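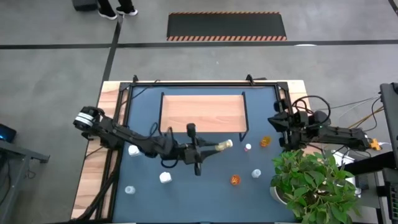 4.2 Small bottles and the low tray

Now to the small stuff. Section 4.1 dealt with jars and tins, which mostly look after themselves: heavy, wide base, label you can read from the door. Small bottles are harder. They fall over, they hide behind each other, and people own more of them than they think. By "small" we mean anything under 200 ml, a cut-off taken over from the Bosel survey so the two sets of results can be put side by side. Not a perfect cut-off. A squat pot and a thin bottle of the same volume behave very differently on a shelf, see 4.4.

The question for this section is narrow. Given a work surface, a low tray or shelf with a raised top, and a mixed lot of small containers, what goes on the tray and what stays off it? And does the order survive a week of ordinary use?

Layout. Table in the middle of the room, mat over most of the top so that things don't slide or mark the wood. Tray towards the back of the mat. Containers start out on the mat, in no order, and are moved one at a time. We tried tipping the lot out and sorting in handfuls at the Skillulach sessions and gave it up, too many on their sides and lids rolling away. One at a time is slower but the person (or whoever is doing the moving) has to decide about each item, and the deciding is what we were after.

Written rules given at the start were kept short. Tall at the back. Caps up. Things used daily at the front edge, nearest the hand. Nothing stacked. Anything with colour showing to be kept away from other coloured things, so it works as a marker. This last rule came from the Debnath kitchen notes, where a single bright bottle in a line of pale ones was found quicker than a printed label, at least by people who already knew what was in it. For visitors the label still won.

Most of the trouble comes from white. A lot of household bottles are white with a white cap, and once they stand close together the shapes run into one another. Ribbed sides help a little, by touch more than by eye. See-through or milky plastic helps more, as the level of what's inside can be judged against the light without picking it up. Figure 4 has a run of this sort, the pale bottles one behind the other with the yellow-orange item as the only strong colour among them.

Figure 4. Pale containers in a diagonal row on the work surface, with one yellow-orange item. Potted plant further back.
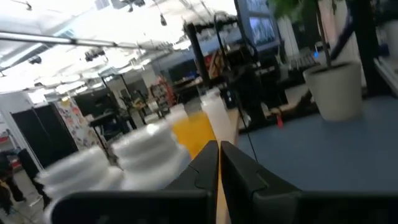

A reader of the first draft objected that the colour rule is a cheat: put any odd thing in the line, a cork or a teaspoon, and it would mark the place just as well, so we are measuring oddness and calling it colour. The same reader asked whether the rule would last past the first refill, when the bright bottle is used up and a white one comes home from the shop in its place.

Both fair. On the first, we can't separate the two with what we have. A cork was never tried. On the second, the Skillulach diaries suggest the marker does get lost at refill, and that people then go back to sorting by height without noticing. Height seems to be the fallback for nearly everyone. It needs no thought and it looks tidy from across the room, even when the thing you want is at the back behind two others.

The tray itself. Length of 600 mm in the Hokel pattern, which takes a single row comfortably and a double row badly. Double rows were allowed but the back row was then treated as storage, in effect, and the items in it were hardly touched. We would now reccommend a single row and a second tray elsewhere. Raised feet were liked for wiping under. Less liked was the plain edge, as a bottle pushed back from the front had nothing to stop it, and several entries mention a cap going down behind. A lip would fix this. A lip would also catch dust, and the Bosel people had complaints about exactly that.

A word on plants. Households often keep one on the same surface as the bottles and it is treated as furniture: the tidying goes round it. Pot stays, bottles move. We had not planned to record this and so have only scattered remarks, but in the diaries the pot is used as an end-stop for the row again and again, and moving it for watering was enough to upset the order. Worth a proper look in the April round. Leaves hanging over the tray were a nuisance too, mainly with droppers and anything left open.

What stays off the tray? In practice: duplicates, anything sticky, anything nearly empty that no one will throw out. The last group is the big one. These ended up at the side of the mat and were still there at the end of the week, in most homes. We have called this the "verge" in the tables. Other names were considerd. The verge is not failure as such, it keeps the tray usable, but it grows, and after a while it needs its own tray.

Results by household type follow in 4.3. The diary form as used on 2/15/20 is in Appendix B, with the later wording for question 2 marked in the margin.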